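Workshop notebook, Jan 18, 2024
Skarnden bench, model rocketry and small payloads

Back at the bench after the holiday slump, and I have a lot to put down before I forget it. The big news first: the launch field at Plomska is ours again in February, weather allowing, so the two-stage bird has to be finished, weighed and balanced before then, and at the moment it is none of those. I spent most of the morning just finding parts. Whoever sorted the centering rings by color over the break, thank you, it looks lovely, but I need them by diameter.

Airframe. I started with the booster tube, which got a dent near the aft end when it came off the shelf in the fall. I'd hoped to sand and fill it, but when I held a straightedge along it I could see light for a good way on both sides, so I cut it back to clean tube and squared the end on the jig. The booster is now 562 mm long, which is shorter than the drawing says. The drawing is wrong from today! I've written the new length on it in red, so please don't cut a replacement to the old number. Fin slots were long enough at the front that I could slide the whole fin can forward and keep the root edges inside the slots, which saved me from recutting anything.

Fins. Three on the booster, three on the sustainer, all from the same sheet. I sanded the booster set as a stack, clamped together, and they match nicely. The sustainer set I did one at a time last month (impatient, late in the evening) and you can feel the difference with a fingertip. I'll stack those too and take them all down to the smallest one. If they end up smaller than the drawing I'll rerun the stability numbers before gluing anything. Tacked the booster fins with a thin line of epoxy, checked them against the paper guide, and left the tube standing upright in the bucket of sand. Fillets tomorrow.

Weights, as of this afternoon, on the small scale:
Sustainer nose cone with bulkhead and eye bolt: 92 g
Altimeter sled, no battery: 115 g
Main chute with shroud lines and swivel: 154 g

The chute is the one that bothers me. It's the orange one from the Clevidbridge flights and it's bigger than this rocket needs. A bigger chute means a soft landing, great, but it also means a long drift, and at Plomska a long drift puts you in the drainage ditch or on the other side of it. I walked that ditch for most of an afternoon two years ago looking for a sustainer and I'm not keen to do it again. There's a smaller chute in the drawer, but two of its lines have gone stiff and I don't like the look of the stitching where they meet the canopy. So either I reline the small one or I put a reefing ring on the big one and hope.
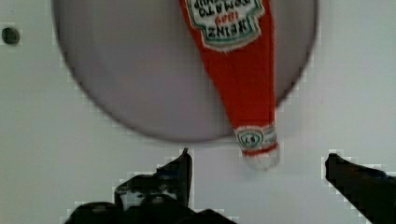
Cyprian Jasińska read the chute part over my shoulder and wrote the following on the facing page, which I'm copying in so that it stays with the entry: I'd reline the small one and leave the ring alone. A ring works fine when it sits where you put it, but with a fast ejection it can slide before the lines are even stretched, and then you've got the full chute opening hard. We had that at Clevidbridge and it zippered the tube. New lines are one evening with a needle. Also, please test the ejection charge on the ground with the actual chute packed in, whichever one you choose, because the last test was done with a rag in there and I never believed it.

Fair enough on all counts. I had forgotten about the zipper (I think I was at the other end of the field that day, arguing with the launch controller). So, decision made: small chute, new lines, and the big one goes back in the bag. I've measured out the line and left a loop extra on each length for tying. I also went back to the notes for the rag test and, yes, the page says "rag, chute not available," in my own handwriting. Ground test goes on the list with the real chute.

Electronics. This took up the middle of the day and I'm still not happy. The altimeter powers up, beeps out the last altitude, goes quiet for a bit and then gives the continuity beeps for the main and the apogee channel. Good. But when I tap the sled on the bench, the apogee channel drops out every so often. I swapped the test lamp, same thing. I swapped the wire to the terminal, same thing. Then I pushed gently on the terminal block itself and it dropped out every single time, so I'm fairly sure it's a cracked joint under the block. I reflowed both pins and tapped it until my knuckles were sore, and so far no dropouts. I don't trust it yet. I want to strap the sled to the bike rack and ride home over the cobbles with it logging, and if it survives that I'll believe in it.

While I had the iron hot I also redid the switch wiring, with a knot in the wires where they pass through the bulkhead so that the solder isn't taking the pull. The battery now gets a zip tie across it in both directions, not just tape. I know tape has always held. It always holds until the staging kick, and we've never flown this altimeter on a two-stage before.

Staging. I went round and round on the delay between booster burnout and sustainer ignition. The simulation likes a short one. A short one also means that if the booster comes off the rail crooked, we're lighting the second motor while it's still pointing somewhere silly, so I want the tilt lockout working before we fly, no exceptions. It's in the firmware but I've never seen it do its job. The plan is to arm the sled with a lamp where the igniter goes, fake the launch by swinging it, tip it well over and make sure that the lamp stays dark. Then do it again upright and make sure that the lamp comes on. If anybody has a better way to fake a launch than swinging a sled around on a string in the corridor, write it here.

The coupler between stages is too tight. It went together fine on the bench in the warm and then I put both halves out on the windowsill for an hour and had to twist to get them apart. February at Plomska will be a lot colder than the windowsill. I took the shoulder down with fine paper, a few strokes and a test fit, a few strokes and a test fit, until I could lift the booster by the sustainer and a small shake would let it drop. Then back out on the sill. Still a touch grabby. I'll do one more pass after the paint is on, as paint always adds more than I expect.

Motors. Still waiting to hear from Rutkowska about the order. They said the sustainer motors were in and the booster ones were coming, and that was before the break. If the booster motors don't show up, we could fly the sustainer alone as a single stage, and I wouldn't be too sad about that. It would give us a real flight on the repaired altimeter and the relined chute without risking the whole stack. I might even prefer it, come to think of it. Let's talk about it when we're all in.

Small stuff:
Shock cord on the booster is frayed where it goes over the tube edge. Replace the lot, don't just tie it shorter.
Rail buttons: I found one. The other one has to be somewhere.
The good calipers need a new battery. The spare in the drawer is dead too, I've thrown it out.
Whoever borrowed the long hex key, I need it for the rail.

Next time I'm in: booster fillets, restack and sand the sustainer fins, sew the first half of the lines. Bike test of the sled on the way home tonight if it isn't raining. I'll put the log from that on the next page.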